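A mão que não soube largar

Opinião

A paragem de emergência é a parte de um sistema robótico que mais se ensaia no papel e menos se ensaia com uma peça na mão. O incidente de que trato neste texto foi pequeno, sem feridos e sem custo relevante, e por isso foi classificado internamente como anomalia de nível 3. Discordo da classificação. Discordo também da correção adotada.

A tarefa era simples. Uma mão multidedos, comandada à distância, retirava cartões de uma caixa de cartão com divisórias e entregava-os a uma pessoa do outro lado da secretária. O controlador era um Trellow de série, com a camada de teleoperação da Kondov. Numa das entregas perdeu-se a ligação entre o posto do operador e o braço. O sistema fez o que estava configurado para fazer: manteve a última posição e a última força de preensão. A pessoa que recebia o cartão tinha dois dedos entre o polegar da mão robótica e a aresta da caixa.

A força era baixa. A pessoa retirou os dedos ao fim de 4 segundos, sem marca visível. O registo mostra que o pedido de libertação foi emitido duas vezes e que nenhuma das mensagens chegou ao controlador da mão, que partilhava o canal com o vídeo.
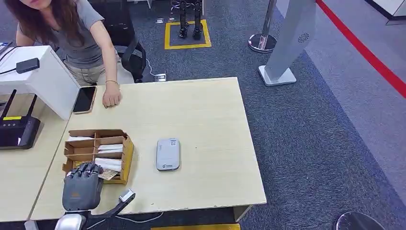
Posto de manipulação de cartões, com a zona delimitada a amarelo ao fundo.

Convém notar a distância. Numa secretária de escritório, o antebraço de quem está sentado do outro lado fica ao alcance da caixa, e a caixa está ao alcance da mão. A delimitação no pavimento serve para definir onde se coloca um robô que se desloca. Não diz nada sobre o volume partilhado acima do tampo, e é nesse volume que a tarefa decorre. A análise de risco que acompanhava o posto dedicava 5 páginas à circulação de pessoas e um parágrafo à preensão.

A correção adotada foi a Brondard recomendar um limite inferior de força e um tempo de espera de 200 milissegundos antes de declarar perdida a ligação. O limite de força é sensato. O tempo de espera trata o sintoma. Uma ligação declarada perdida mais depressa conduz mais depressa ao mesmo estado, que continua a ser o de manter tudo como estava.

O problema está na definição de estado seguro. Em manipuladores industriais, manter a preensão em caso de falha é uma escolha defensável: a peça é pesada, a queda é o perigo dominante e não há pessoas na célula. A regra passou para as mãos multidedos sem revisão. Um cartão que cai não magoa ninguém. Uma mão fechada sobre outra mão pode magoar, e o controlador não distingue os dois casos se a configuração não lhe disser qual é a carga e quem está perto.

Gráinne Lynch, que reviu o relatório por parte da Baidoo, defendeu a posição contrária e fê-lo com bons argumentos. Abrir os dedos por defeito introduz um movimento não comandado no momento em que o sistema tem menos informação. Os dedos que abrem também entalam, do lado de fora. Aceito a objeção quanto aos movimentos rápidos. Uma redução de binário até à complacência passiva, sem trajetória imposta, não tem esse defeito: a mão fica onde está e cede quando alguém a empurra.

Isto exige que a transmissão dos dedos seja reversível, e nem todas são. Se a mão não pode ser aberta à força por um adulto com a outra mão livre, não deveria ser usada em entrega direta. O requisito pode ser verificado em minutos com um dinamómetro e deveria constar da ficha de aceitação – hoje não consta.

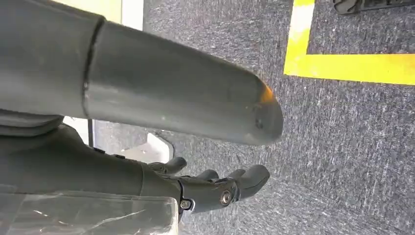
Porto, julho

A repetição do ensaio confirmou um segundo ponto, que o relatório original remetia para anexo. O sensor do pulso não vê a face interior dos dedos em todas as posturas do braço. Em algumas, o próprio segmento do braço ocupa uma parte considerável da imagem e a mão aparece de lado, com os dedos sobrepostos. O operador que confia nessa vista para decidir se há contacto está a decidir com informação incompleta, mesmo com a ligação em perfeito estado.

Daí que a câmara não possa contar como medida de redução de risco. Pode contar como auxílio à tarefa. A diferença é administrativa até ao dia em que alguém soma as duas coisas na mesma tabela e conclui que o risco residual é aceitável, como aconteceu neste caso.

Proponho que o comando de libertação circule num canal separado do vídeo, com prioridade fixa; que a perda desse canal conduza à complacência, com exceções justificadas por carga; e que o ensaio de aceitação inclua a interrupção da ligação durante a preensão, com um dedo de ensaio instrumentado entre as superfícies. São alterações de configuração e de procedimento. A única que implica material é a separação do canal, e o Trellow já dispõe de uma segunda porta, que no posto em causa estava desativada.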